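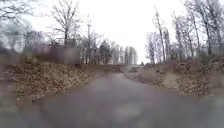
Wellemholm test route: unmarked asphalt between leaf-covered banks.

Plurik progress report, second period
Drivable surface estimation and speed planning in poor weather

Summary
Work in this period went into the perception module (Gukach) and the part of the planner that reads its output. The new surface model is in the main branch and runs on the vehicle computer. The obstacle filter is late. We are not asking for a change to the budget, but we would like to move one milestone, as explained under Schedule.

Surface model
The earlier model was trained mostly on streets with painted lines and curbs on both sides. It did badly on roads where the pavement runs straight into leaves or dirt. We stopped trying to patch it and trained a new one that labels each pixel as pavement, verge or unknown. The "unknown" class is the main change. Where the picture is blurred, the old model still had to choose, and it often chose wrong with high confidence.

The training set now holds 3640 labeled frames. Labeling took longer than planned because two annotators drew the leaf edge differently, and a batch had to be redone after we wrote a clearer rule. The rule is that pavement ends where leaves cover it fully, and thin scattered leaves count as pavement.

We kept 322 frames with heavy blur out of training and used them only for testing. On 258 of these the new model gave a road edge the planner could use on both sides. Most of the failures were on stretches where the light pavement and a bleached part of the bank came out as one region. We have not found a fix for these in a single frame. Carrying the edge forward from earlier frames helps for a short distance, and the planner now does this with a limit on how old the edge can be.

Obstacle filter
A blurred patch that stays put in the image while the road moves past should not be treated as an object on the road. The filter checks this by comparing patch motion with wheel odometry. It works on recorded data at normal speed. At low speed the road itself hardly moves in the image, so the check takes too long to decide, and the planner brakes while it waits. Lowering the threshold removed the braking but also delayed the detection of distant vehicles, so we put it back.

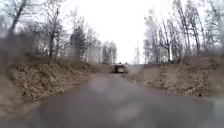

Hideaki Uchida asked at the Wednesday review whether the filter could simply be switched off below a set speed. He would accept more false stops on a slow vehicle if that let the rest of the planner be tested on schedule. We agreed to do this for now. The switch is a setting in the planner configuration, it is logged at the start of every run, and it will come out once the low-speed check is ready.

Speed planning
The planner used to take one confidence value for the whole image. It now takes one for each distance band, so poor visibility far ahead lowers the target speed gradually and poor visibility close in calls for a stop. Imai supplied the braking limits for a wet surface and these are in the configuration file. Curves are handled by the same code, with the far band shortened to the part of the road that can be seen.
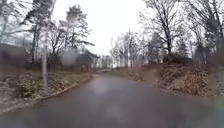
Wet pavement, curb on the left only. Gukach handles the left and right edges separately on roads of this type.

Tooling
The replay tool can now step through a run and show the surface labels next to the planner state. A full regression run takes roughly 7 hours, which fits overnight. Crashes on long recordings were traced to a memory leak in the image loader and fixed.

Schedule
Surface model: done.
Speed planning by distance band: done, tuning continues.
Obstacle filter: late. We ask to move this milestone to the end of February.
Night driving: not started, planned for the next period.

Work for the next period
Finish the low-speed check, add more frames with a curb on one side only, and repeat the Wellemholm route with the filter on at all speeds. The updated test plan will be sent separately.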